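Community Learning Officer (Audio and Broadcasting)

Tramden Community Learning
Part-time, fixed term
Published 2/13/21

Tramden Community Learning wishes to appoint a Community Learning Officer to lead its programme of radio and audio courses for adults with sight loss. The post is part-time and is based at our Merrick Road centre, with regular visits to partner groups in the surrounding villages. It is offered in the first instance until the end of March next year and may be extended, subject to funding.

The programme, known as Wadoson, offers adults who are blind or partially sighted the chance to learn interviewing, script preparation, sound editing and presentation. Learners produce a monthly magazine programme which is carried by our community radio partner, Mikska. Some go on to further study or paid work, while others come for the company and the practice. Both are welcome, and the officer will be expected to plan for both.

Main duties

The postholder will plan and teach two courses each term, one for beginners and one for learners who have completed the first stage. He or she will edit the monthly programme with the learners, agree its contents with the station and ensure that it is delivered on time. Other duties include preparing course materials in braille, large print and audio, keeping attendance and progress records, and supervising up to six sessional tutors.

The officer will also act as the first point of contact for learners who need help with travel, equipment or screen-reading software. Some evening work is required, and there are occasional Saturday recording days for which time off in lieu is given. 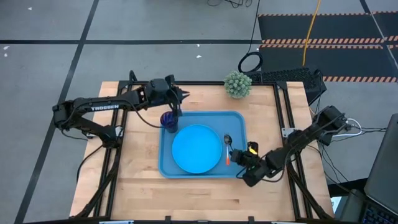 Roos Boersma writes that she enrolled on the beginners' course after losing most of her central vision and had not expected to be interviewing a county councillor by the second term. The teaching was patient but never soft, she adds, and she would ask any new officer to keep it that way: learners wish to be told when an interview has gone badly and how to mend it.

Person specification

Applicants must have experience of teaching adults, whether in a college, a charity or a community setting, and a sound working knowledge of speech radio or podcast production. They should be able to edit audio to a broadcast standard and to explain the process clearly to someone who does not use a mouse or a screen. A teaching qualification is desirable but is not essential.

Personal experience of sight loss will be regarded as an advantage. Applications from blind and partially sighted people are particularly encouraged, and any disabled applicant who meets the essential requirements will be offered an interview. Support in the workplace, including a reader or driver where needed, will be discussed with the successful candidate before the start date.

The appointment is subject to references and to the usual checks for work with adults at risk.

How to apply

Application forms may be requested from Sanne Vermeulen, Programme Manager, by telephone on extension 2143 or in writing at the Merrick Road centre. Forms are available in standard print, large print, braille and audio, and by email as a plain text document. Please quote reference 2810 in all correspondence.

Completed forms should be accompanied by a supporting statement of no more than 2000 words - or a recording, if preferred - setting out how the applicant meets the person specification. Curricula vitae will not be accepted in place of the form.

Interviews will be held in March, by telephone or video call. Shortlisted candidates will be asked to edit a short recorded interview beforehand, using software of their own choice, and to talk the panel through the decisions they made.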